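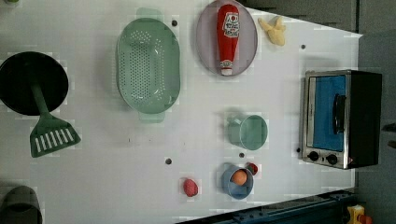

How to Clean and Sort Secondhand Play Kitchen Sets

By Fouad Bitar
August 18, 2021

14 shares | 5 comments

Used toy food and pans usually come in a bag with crumbs, stickers and somebody's crayons. Cleaning a full bag takes an afternoon, most of it drying time.

What you need

A dishpan or a clean sink, dish soap, an old toothbrush, white vinegar, cotton swabs, two bath towels and a mesh laundry bag.

1. Sort before you wash

Make four piles: hard plastic, wood, fabric, and anything with a battery or a sound chip. Throw out cracked pieces and anything with a loose part small enough to swallow. If the set is for a child under three, be strict about this.

2. Hard plastic

Soak in warm, soapy water for 20 minutes. Scrub seams and holes with the toothbrush, then rinse. Hollow pieces that were molded in two halves often take on water. Shake them, and if they slosh, stand them seam side down overnight. I don't keep the ones with black specks inside.

Stickers that are part of the toy will lift in a soak. Wipe those pieces with a damp cloth instead.

3. Wood

Never soak it. Use a cloth wrung out in soapy water, then a dry one. Rough spots can be sanded lightly — 300 grit is fine enough.

4. Fabric and felt

Check the tag first. Most stuffed pieces do well in the mesh bag on a cold, gentle cycle. Felt pieces with glued trim should be washed by hand. Press in a towel and dry flat, out of the sun.

5. Battery toys

Take the batteries out. If the contacts are crusty, dab them with vinegar on a swab, wipe with a damp one, and leave the door open until dry.

6. Store by type

Shallow bins work better than one deep one. Pots and utensils go in one, food in another. A set of 40 pieces fits in two bins the size of a shoebox, with the bigger pans hung on a hook.

Stray price-tag glue comes off with cooking oil. Wash the piece again afterward.

Related

Fixing a Wobbly Toy Shelf
Washing Stuffed Animals by Hand
What to Check at a Yard Sale in April
Removing Crayon From Painted Wood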